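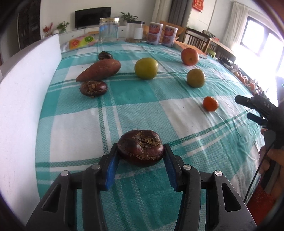

Châtaigne d'eau, patate douce et tomate sur la nappe à carreaux, salle du rez-de-chaussée.

Portes ouvertes chez Nivier : une matinée avec les racines

La zone d'activité de Trindau se mérite. On sort de la rocade, on longe un marchand de piscines, puis un deuxième marchand de piscines, et l'on se gare sur un terrain en gravier où un panneau souhaite la bienvenue aux visiteurs de l'année précédente. J'y suis allé le 9 mars 2025 pour les portes ouvertes de la maison Nivier, grossiste en légumes et fruits « peu courants », selon la brochure. L'entrée coûtait 2 euros, remboursés en bon d'achat à la boutique, ce qui m'a paru généreux jusqu'à ce que je voie les prix de la boutique.

Nous étions 18 dans le groupe du matin. On nous a remis une charlotte en papier, obligatoire dans les chambres froides, facultative ailleurs, et que tout le monde a gardée jusqu'à la machine à café.

Le hangar d'abord. Des palettes, des cagettes, des rideaux à lanières qui vous giflent au passage avec une régularité industrielle. La guide nous a expliqué le calibrage des patates douces, sujet sur lequel je n'avais pas d'opinion en arrivant et sur lequel j'en ai maintenant une : les tordues sont meilleures, et on les vend moins cher à des gens qui le savent. La chambre du fond, baptisée Haldane sur le plan d'évacuation (le nom de l'ancien propriétaire des murs, paraît-il), sert aux arrivages fragiles. On y reste peu. J'avais mis un pull de novembre et j'ai quand même claqué des dents pendant tout l'exposé sur l'humidité.

La partie que j'attendais se tenait au rez-de-chaussée des bureaux. Table à hauteur de cuisine, nappe à carreaux blancs et bleu-vert traversée de rayures plus foncées, un peu froissée : on se serait cru chez une tante. Posés dessus, des légumes et des fruits en petit comité, sans étiquette. Une patate douce allongée, peau brun-rouge, pointue d'un bout. Un gros fruit rond jaune-vert que la moitié du groupe a identifié avec assurance, et chaque fois différemment. Je n'ai pas pris parti, et je continue.

La vedette, pour moi, c'était la châtaigne d'eau. Comme tout le monde, je ne la connaissais qu'en rondelles blanches, sortie d'une boîte, avec ce croquant de gomme polie qu'on trouve au fond des plats sautés. Entière, elle a une tout autre allure. Trapue, brun-rouge très sombre, luisante, avec un cercle de fibres fines comme des poils autour du ventre et, au sommet, un toupet sec et papyracé. On dirait un oignon de fleur qui aurait fait carrière dans la marine. Les tailles varient, d'ailleurs, ce que la boîte ne laisse pas soupçonner.

L'épluchage m'a rendu plus modeste. La guide a tranché le dessus, tranché le dessous, fait le tour au couteau d'office, et l'a tendue toute blanche au premier rang. J'ai essayé ensuite. Il me restait un dé à jouer. Crue, c'est sucré, très juteux, quelque part entre la pomme et la noix de coco fraîche, et cela n'a aucun rapport avec la boîte. Consigne de la maison : bien laver, peler, et garder les épluchées dans l'eau froide au réfrigérateur, en changeant l'eau chaque jour. J'ai noté consciencieusement. Je les ai mangées dans la voiture du retour, ou presque.

La dégustation officielle portait la signature de Zakden, le traiteur d'à côté. Purée de patate douce au citron vert (très bien), sauté de châtaignes d'eau au gingembre (j'y suis retourné deux fois) et un velouté de tomate servi tiède dans des gobelets si petits qu'il fallait s'engager dans la file avec un projet.

À la boutique, j'ai pris 600 grammes de châtaignes d'eau fraîches et une patate douce tordue. Le bon d'achat n'était pas valable sur les produits frais. Il l'était sur les torchons.

Pratique : parking gratuit, toilettes au fond du hangar après la deuxième gifle de lanières, inscription conseillée pour le groupe du matin. Prévoir un pull et un sac, les leurs sont payants.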